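Grerkside Motor Show

The Grerkside Motor Show is an annual exhibition of cars, vans and light commercial vehicles held each February in the town of Grerkside. It was founded in 1976 by the Beddoe Motor Traders' Association and is open to both the trade and the public. The show is a regional event and does not seek world premieres, although makers have used it to introduce models to local dealers.

History

The first show occupied the former cattle market and was limited to dealers within 20 miles of the town. Importers were admitted from the second year. When the market site was sold, the exhibition moved to the Zumomov Hall, where it has remained. The hall is divided into 9 bays, of which 2 are set aside for used vehicles and the remainder for new models, accessories and finance.

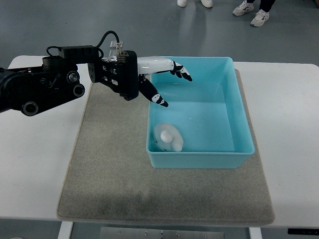
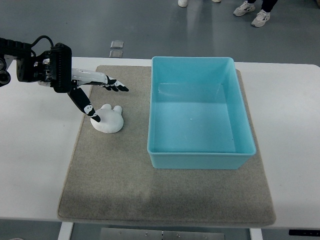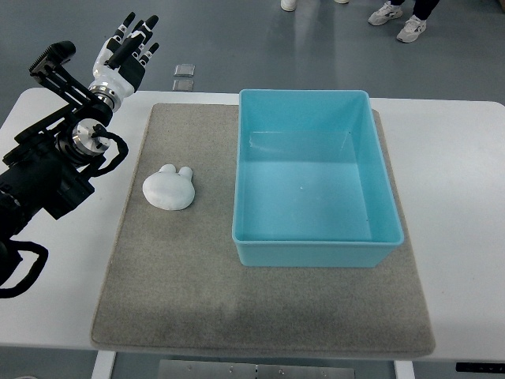
Accessories and small parts have had a bay of their own since the move to the Zumomov Hall. Stands in this bay are let by the table, and traders are expected to supply their own coverings and containers. Larger items, including roof bars and tow bars, must be displayed on the floor behind the table.

Awards

The principal award is the Grondusura Cup, given to the new car judged to offer the best value to a private buyer. Judges consider list price, running costs, boot space and the terms of the warranty. Vehicles must be on sale in the region at the time of the show. A separate certificate is awarded for the best restored vehicle entered by a private owner.

Admission

Trade visitors are admitted on the opening morning, and the public from noon. A single ticket covers all bays. Test drives are arranged by individual dealers and start from the eastern car park.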